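Gripper budget for the switch-sorting bench

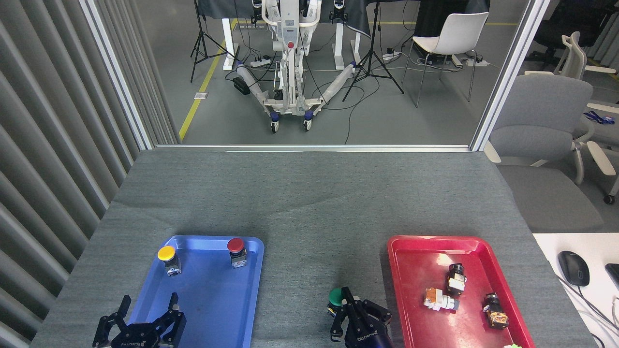
By the Javix equipment desk | July | Filed under: Planning

Quotes are in for the next round of grippers. Welto wants $700 a unit and Colombo $600, but Colombo charges extra for the mounting plate. The work stays the same: push-button switches, sorted between a blue tray and a red one by 2 arms. Skiletti can supply spare finger pads in packs of 16, and one pack should go on the first order. Please send cable and tray requests before the order closes at the end of the month. Anything later moves to the fall budget. Carpet for the second table is already paid for.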